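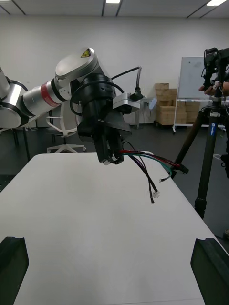

Drernex Releases Stevero 3, a Planning Software for Robot Work with Cables and Wire Bundles

Sunday, October 30, 2022

Drernex, a developer of control and planning software for industrial robots, announces the release of Stevero 3. The new version lets a robot arm plan its movements together with the wires it is holding. It is intended for companies that assemble wiring harnesses, control boxes and household equipment, and for the integrators who build robot cells for them.

Most motion planners treat the thing in the gripper as a solid body with a fixed shape. For a metal bracket or a plastic cover this is correct. For a bundle of wires it is a source of trouble. One end is held, the other ends hang freely, and every strand can have a different length and a different connector. When the arm turns the wrist, the connectors swing and take a new position. A path that was safe for the gripper can pull a plug against the edge of the table or across a second arm.

Stevero 3 handles the bundle as a set of flexible lines with weights at their ends. From the camera images the software follows the visible strands, finds the connectors and calculates the space which the bundle can occupy during the movement. The planner then keeps this whole space free, and it limits the acceleration of the wrist so that the swing stays inside of it. If a strand is hidden behind another one, the software does not guess its end. It reserves a larger space until a camera has a better view.

"Our customers could already pick up the wires. The difficulty started one second later," said Yaroslav Horobets, head of planning software at Drernex. "The arm had to move very slowly, or an engineer had to write each path by hand and repeat this work for every new harness. We wanted that the planner takes this part — and that the engineer can see why it has chosen a certain path."

What is new in version 3

Strand tracking. The perception module separates strands by color and by shape, including places where several of them run together. It was trained on 2400 recorded grasps of wire bundles, which Drernex collected on its own test cells.

Shared workspace for two arms. When two arms work over one table, both are planned in a single model. The second arm can approach a hanging connector while the first one holds the bundle, and the distance between the grippers is checked during the full movement.

Use of wrist cameras. Earlier versions needed a fixed camera over the table. Stevero 3 also accepts images from a camera mounted at the wrist, and combines them with fixed views when these are available. The calibration tool was rewritten and now guides the user through the process on one screen.

Replay. Every planned and executed movement is stored with its camera images. The user can stop at any moment, look at the strand model over the image, and compare the planned position of a connector with the observed one. The replay can be exported and sent to the support team without giving access to the cell.

Robot controllers and older projects

Stevero 3 runs on a separate industrial computer and sends trajectories to the robot controller. Projects made with Stevero 2 can be opened in the new version. Gripper definitions and table models are converted automatically, but speed limits for flexible parts must be confirmed again by the user before the first run.

The software does not replace the safety functions of the robot controller. The risk assessment of the cell remains a task of the integrator.

First use at Ginau

The integrator Ginau has tested a pre-release version since September in a cell for sorting and presenting small harnesses. The test program included 43 harness types with different numbers of connectors.

"For us the replay was the biggest help," said Tamunoemi Obi, project engineer at Ginau. "Before, when a connector touched something, we stood next to the table and discussed what we had seen. Now we open the record and look at the strand. In some cases the planner was right and our table model was wrong by a few millimeters."

Following the comments from Ginau, Drernex added a simple editor for connector types. A new connector can be entered with its size and weight, and it is available to the planner without new training of the perception module.

Availability

Stevero 3 is available now for new and existing customers. Customers with a valid maintenance contract receive the update without extra cost. A test license is limited to 300 hours of operation and includes all functions except the export of replays. The documentation and the list of supported controllers are part of the download package.

About Drernex

Drernex develops software for robot control, perception and motion planning, with a focus on flexible parts. The company works with integrators and with manufacturers who operate their own robot cells.

Press contact

Drernex, Press Office
Technical questions on Stevero 3: Yaroslav Horobets, Planning Software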